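[Cheema-residents] Kerbside collection changes and the shared bin enclosures
From: Waqas Yousafzai
Date: Saturday, September 27, 2025
To: Cheema-residents list

Dear members,

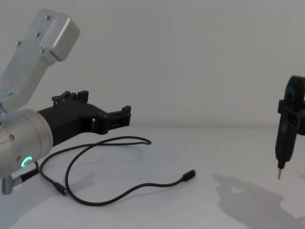 I write in reply to the message posted to this list by the Fevesar Street group, which is quoted in part below. The Residents' Association has now received written advice from the Clastumham district office, and the executive considers that all households should have the same information before the new collection calendar takes effect in December.

The earlier message read:

> We understand that the green lid bins will move to weekly collection and the red lid
> bins to fortnightly. Several households in Fevesar Street have small children or
> someone at home with medical needs, and a fortnightly red bin will not be enough for
> them. We would also like to know who decided that the shared enclosures at the
> Cloltier end would be locked overnight. Those of us on shift work put our rubbish out
> when we get home, and that is often well after ten. Could the Association please
> explain what was agreed, and when residents were asked?

I will take the matters in turn.

Collection frequency. The description of the change is correct. Food and garden organics will be collected every week, and general rubbish and recycling on alternating weeks. The collection day for Cheema does not change. The district office has confirmed that any household with a medical need, or with 2 or more children in nappies, may apply for a larger red lid bin at no additional charge. The application requires a signed statement from the householder. A letter from a general practitioner is requested only where the need is medical, and a copy of an existing letter will be accepted provided that it is legible and shows the name of the practice.

Applications received before the end of November will be processed in time for the first fortnightly collection. Later applications will be accepted, but the office has not undertaken to deliver the larger bin within any particular period. Tenants may apply in their own names. The consent of the landlord or managing agent is not required, although the bin remains with the property when a tenancy ends and should not be taken to a new address.

The shared enclosures. There are 69 dwellings in Cheema that have no street frontage and rely on the enclosures at the Cloltier end. The proposal to lock them overnight was put forward by the contractor after repeated dumping of mattresses, paint tins and building rubble. It was noted at the April general meeting under correspondence, and I accept that a single line in the minutes was not adequate notice to those affected. The executive has asked that the locks not be fitted until residents have had a proper opportunity to respond, and the district office has agreed to this.

Two arrangements are open for comment. Under the first, the enclosures would be locked from 10 pm to 5 am and each dwelling would be issued with a key. Under the second, they would remain open at all hours, with additional lighting on the laneway side and a standing arrangement for the removal of dumped items. The second would cost the Association up to $3000 a year, to be met from the common fund. The first would involve a single outlay for keys and fittings, for which a quotation is still awaited - I will circulate it to this list when it arrives.

Members should note that the present padlock on the northern enclosure was fitted without the knowledge of the executive. It has been removed. If any household has been unable to reach its bins on that account and has missed a collection, please write to me with the date and I will request a make-up service.

Caddies and liners. Each household will receive one kitchen caddy and a roll of compostable liners. Ordinary plastic bags must not be placed in the green lid bin, including those marked as degradable. Newspaper is an acceptable substitute for liners. Further rolls may be collected from the front counter of the Clastumham library during opening hours on presentation of a rates notice, a lease or a recent power bill.

Bulky goods. The annual hard rubbish collection is unaffected. Items must not be placed on the nature strip earlier than the weekend before the collection. Televisions, car batteries, gas bottles and tyres are excluded, and the contractor will leave them where they stand. Residents who cannot move large items to the kerb may ask for assistance on the booking form.

Comments on the enclosures should be sent to me directly, and not to the full list, with "Enclosures" in the subject line. Please state your street and which arrangement you prefer. Unsigned comments will be read but cannot be recorded. The responses will be tabled at the October general meeting, and members unable to attend may lodge a proxy in the usual form.

I thank the Fevesar Street group for raising these questions, and I regret the delay in replying.

Yours faithfully,

Waqas Yousafzai
Honorary Secretary
Cheema Residents' Association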